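Wudeo hand grippers, second pair – worth it?

kowal_fan
Posted 2018-04-10
I rented the Wudeo kit from Clisley for our tidying project. You hold the gripper yourself, squeeze, and the camera records what the jaws do. The price is 163 per month for one unit. So far I use it on mixed household things, and flat thin plastic is the most difficult.
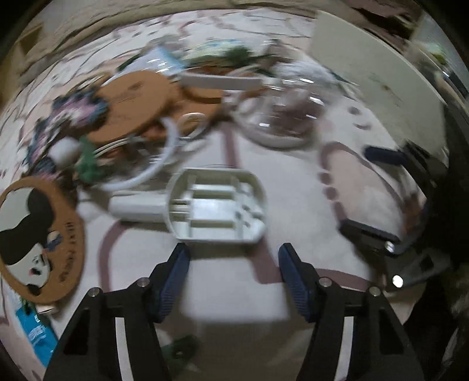 White plug housing on the rug, before the blue pads.

My question is if the ribbed pads are good enough, or should I order the softer ones from Kowalchuk?

Bistdale_Audrey
Keep the ribbed ones. The soft pads were worn after 18 days with me, and I was not rough.
Audrey-Anne Lemieux

tomcat301
I disagree with this. Soft pads hold a curved edge much better. Ribs are fine for boxes and cork, but on smooth plastic I lose every third pick.

kowal_fan
Thank you both. I also tried on the bed, with a patterned sheet under the pile.

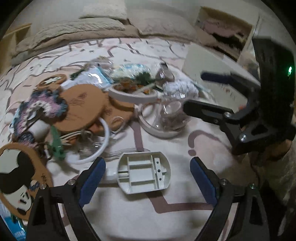 For me the wide opening is the best point of this product. I can go down on both sides of a part and still correct my angle before I squeeze. The manual is weak – only 2 pages, and the pads are not explained at all.

tomcat301
Wide opening, yes. But ask Clisley what they charge for a worn pad before you extend. I paid for mine in September.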